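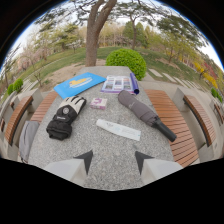
Pindano 5 stops charging at 83 percent

bolger_t
My Pindano 5 charges normally up to 83 percent and then holds there. Same result with the stock adapter and a Hakenance 3 A one. Battery protection is off in Settings. It began after the June firmware update. Is this a worn cell or a software limit?

Warnumstead
Probably software. The June build added a second limit under Battery > Adaptive charging, separate from Battery protection, and it is on by default. Turn it off and restart. If the reading still sticks, the gauge needs recalibrating: run the phone down until it shuts off, leave it for 4 hours, then charge to the end with the power off. A worn cell usually shows up as sudden drops below 20 percent — a fixed ceiling points to a setting.

pixelmule
had the same on mine, new cable fixed it

hexdriver
A cable would change the charging speed, not the stopping point. Check the adaptive setting first.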